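Workshop > Benches & Equipment > Interviews
Filed under: Small Conveyors, Shop Talk

Wálter Restrepo has been setting up tabletop conveyors at Stetgate for long enough that he no longer looks at the manual. He works at a plain light-colored table by the windows, and he was there at seven in the evening on the Saturday we talked.

The bench belt is a small one. He said people usually ask him about the motor first, and he would like them to ask about the table. "If the table rocks, the belt walks," he said. "You can spend an evening turning the tracking screws and all you've done is adjust it to a crooked table."

He starts with the legs. Each one gets pressed down by hand, then he slides a strip of paper under the foot. If the paper moves, he shims that leg before he touches anything else. Then he checks that the two side rails are parallel, measuring at both ends and once in the middle. He used to measure only at the ends until a rail from Jeltavby came in with a slight bow in it.

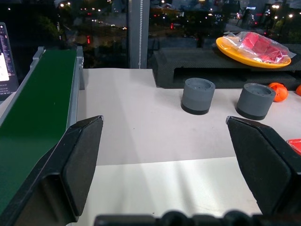

Slaoui thinks the middle measurement is a waste of time on anything this short, and told me so while looking for a hex key. A bowed rail shows up in the first minute of running, according to Slaoui, and you can hear it before you can see it. Restrepo has heard this argument before. "Fine, but then you've got to take it apart again," he said.

They agree on the belt itself. Green belts mark easily and the marks mostly don't matter. Restrepo wipes his with a damp cloth and a drop of dish soap, then a dry cloth, and runs it with nothing on it for 30 minutes. He doesn't use solvent. He tried it once on an old belt and the surface went tacky, and dust stuck to it for as long as he kept it.

Tension is where most people go wrong, he said. They see the belt slip under a load and tighten it right away. "Check the roller first. Half the time there's soap on it, or a bit of tape." A belt that is too tight wears out the bearings at the ends, and those are harder to get than the belt. His last pair took 41 days to arrive.

He keeps a notebook for the bench. It has the date a belt went on, the settings he used, and any noise he didn't like. The current belt has over 100 hours on it. He expected to replace it at 80 and hasn't seen a reason to.

The other thing he is particular about is wiring. He wants enough slack in a cable that the conveyor can be shifted on the table without pulling on a connector, and he wants the slack kept clear of the rollers. He checks both every time the conveyor is moved, even by an inch.

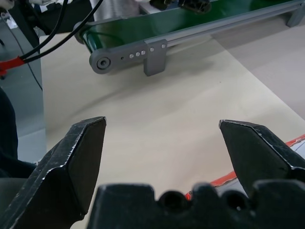
How often should the bracket screws be tightened? Restrepo does it after the first full day of running and then once a month. He goes along the row with a short driver, snug and no further, since the threads in aluminum strip easily. If the same screw is loose two months running, he takes it out and looks at the hole.

I asked what he would buy if he were starting over. He said the same size again, maybe with longer legs so he could get a hand underneath to clean. A Flamen catalog was in his bag with a page folded down, but he said the longer legs on that page cost too much for what they were.

He was planning to swap the rollers end for end in August and see if they wore more evenly. Slaoui had already said it wouldn't make a difference.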